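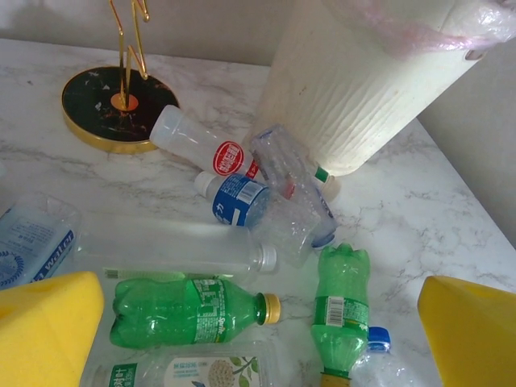
Home Forums Software Perception and Planning New Posts Search Log In

Grasp ordering for clear bottles, wrist camera only

hattar_dev
OK, I finally have something worth posting! The task is clearing a pile of empty drink bottles off a tabletop and into a bin, with parallel fingers and one RGB camera at the wrist. No depth. I tried depth for most of September and clear PET just eats it, you get the table through the bottle and a ring of garbage at the edge.

What changed everything for me was giving up on segmenting the whole bottle. I now detect caps and labels separately, then fit an axis through whatever I get. A cap plus a label gives you a direction and a decent guess at the length. The green Sprite bottles are easy either way (the body has color, lucky me), but the long clear ones with a skinny label strip used to be invisible to my old model and now they mostly show up. I labeled 349 images by hand and the cap detector was already good enough to plan with. I was so happy I ran it again just to watch.

The ordering is dumb: score every axis by clearance on both sides, take the best, look again, repeat. Code is on top of Vivon 4, nothing exotic. Would love ideas on the scoring.

mossbank
Love this. Caps are such a good feature, they're opaque and nearly always round-ish. How do you handle crushed ones? The axis through a crumpled bottle isn't straight anymore.

hattar_dev
Badly, ha. I grab near the neck if I can see the cap and hope. The neck hardly ever collapses, so the finger width there is predictable.

Shadi Khalaf
Nice work, but I disagree about the ordering. Greedy clearance looks great until two bottles are touching and you roll one into the other, and then every pose you had is stale. You're covering that up by looking again after every pick. Plan three picks ahead with a cheap contact model and you'd save a lot of motion. We did this on Udell with boxes and it paid off.

hattar_dev
Boxes stay put though! A bottle on a smooth tabletop rolls if you breathe on it. I'd bet a three-step plan is wrong by step two most of the time. And looking again costs me 500 ms, which the arm spends moving anyway.

Shadi Khalaf
Fair on the rolling. I still think you should at least penalize grasps where opening the fingers sweeps through a neighbor. Clearance at the closed width isn't the same number as clearance at the open width.

hattar_dev
Oh. Yes. I'm computing it at the closed width. Well, that explains the nudging.

Benedek Vörös
Question about your marble background. Gray veins on white look an awful lot like the creases in a crushed clear bottle to a network. Do you get false bodies there?

hattar_dev
Tons at first, when I was segmenting bodies. With caps and labels, almost none. I do get the odd hit on anything small and round that isn't a cap, so I throw out detections that don't move correctly as the wrist moves. Two views from slightly different heights is enough.

Benedek Vörös
Two views and you're halfway to triangulating the caps. Why not take the depth from that? You know the camera pose from the arm.

hattar_dev
I'm doing that for the caps and it's great. Labels are harder because they wrap, so the center shifts with the angle.

farholm_fan
Has anyone tried synthetic data for this? I rendered 1,000 piles in Farholm with random liquids and lighting and the transfer was pretty good on bodies, terrible on labels. Real labels are wrinkled and mine were perfect cylinders.

mossbank
Same experience. I'd rather hand label 349 real ones, sorry.

farholm_fan
You can do both! Train on the renders, fine-tune on the real set. Takes me one evening.

hattar_dev
I'd be up for trying that if you'll share the renders. Meanwhile I changed the clearance term to use the open width, and bottles lying side by side now drop way down the list, so it starts from the outside of the pile. Exactly what I wanted. Shadi, I owe you one. Still not doing three steps ahead.

Shadi Khalaf
Two, then.

hattar_dev
I'll try two. Going to need a rolling model first, so if anybody has a simple one that handles a ridged base, post it please.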